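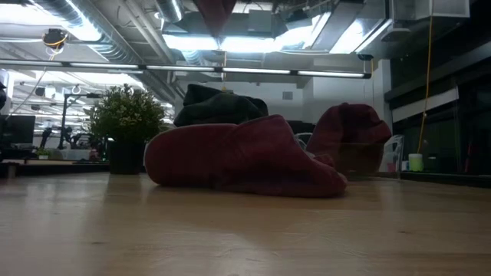
Can I use the Flodel drying cabinet in a room that has no window?
The cabinet may stand in such a room if the door to the next room stays open while a program is running. The moist air must have some way to leave.

Section 3. Setting up and first use

Please read the whole section one time before you begin. The cabinet is easy to set up, but two of the steps are difficult to undo when the shelves are already inside.

3.1 Choosing the place

1. Choose a floor that is flat and hard. Thick carpet closes the air inlet under the cabinet.
2. Leave a free space the width of your hand behind the cabinet and on both sides.
3. Check that the door can open fully. If it opens toward the wrong side, change the hinges now (see Section 6, Changing the door side).
4. Turn the four feet until the cabinet does not rock. A cabinet that leans forward will not hold its door closed.

Note: The cabinet needs 880 watts at full heat. Connect it directly to a wall socket. Do not use an extension lead or a power board.

Caution: Do not place the cabinet above or beside a gas heater, and do not put it in a bathroom where water can splash on the control panel.

3.2 Fitting the shelves and the hanging rail

1. Take out the cardboard and the blue tape. There is one more piece of tape behind the lint drawer, and many people miss it.
2. Push the hanging rail into the two upper holders until you hear a click on each side.
3. Slide in the shelves with the raised edge toward the back.
4. Put the Bittencourt filter into the lint drawer. The arrow on the filter points up.
5. Close the lint drawer completely. The fan will not start when the drawer is open, even a little.

If you have the Halovthorpe model, it has no hanging rail. Continue with step 3.

3.3 Preparing the load

Sort the washing on a clean surface before you open the cabinet. Heavy and light fabrics can dry together, but they should not lie on the same shelf. 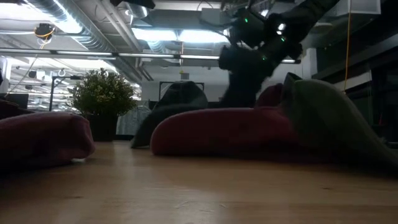 Soft items on a wooden tabletop

1. Shake out every piece. Fabric that is pressed together dries on the outside and stays damp in the middle.
2. Keep dark red, dark green and other strong colours away from white things for the first few times. Damp dye can move from one fabric to another.
3. Turn fleece and plush inside out.
4. Close zips and hooks. Empty the pockets.
5. Put small things on the upper shelf – they dry fastest there, and you can take them out early.

Caution: Never dry anything that has been cleaned with petrol, alcohol or another liquid that burns. Foam rubber is also not allowed in the cabinet.

3.4 Caps and other shaped items

A cap can lose its form if it dries under something heavy. Please take a little more time with these.

1. Press the water out with a towel. Do not twist the cap.
2. Push the crown into shape from the inside with your fingers.
3. Open the strap at the back if there is one.
4. Lay the cap on a shelf, and put no other item on top of it.
5. Select the Gentle program and set the timer to 20 minutes. Feel the sweatband afterwards. If it is still damp, repeat.

Note: Older caps can have cardboard in the peak. Dry these in the open air only. 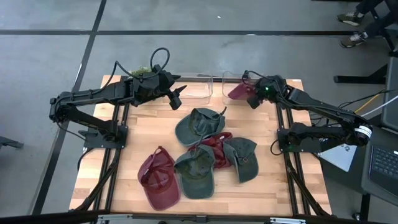

3.5 First run

The first run is done with an empty cabinet. A light smell of warm plastic is normal and should be gone by the end.

1. Close the door and press the power button.
2. Turn the dial to Strong.
3. Press Start. The display shows the temperature inside, and it will climb slowly to 58 °C.
4. Let the program finish. The fan continues for a short time after the heat is off – do not pull out the plug while you still hear it.
5. Open the door and leave it open until the inside is cool.

Caution: The metal plate at the bottom becomes hot. Keep children away from the open cabinet until it has cooled.

If the display shows E3, the air inlet is covered. Switch off, check under the cabinet and start again. For any other code, see the table in Section 8.
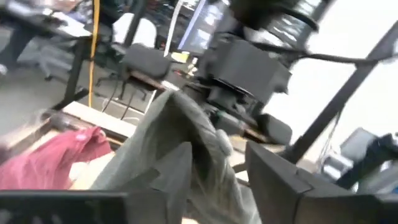 Page last changed: 20th August

3.6 After every load

1. Take the load out soon after the program ends. Warm fabric that stays in a heap will get creases.
2. Pull out the lint drawer and remove the lint with a dry hand or a soft brush.
3. Wipe the door seal with a damp cloth. Do not use bleach.
4. Leave the door open a little when the cabinet is not in use.

The filter can be rinsed under cold water. It must be fully dry before you put it back. Hindine filters from the older cabinets have the same width but they are thicker, and the drawer will not close with them.

If you want to move the cabinet to another place, take out the shelves first and repeat the steps in 3.1.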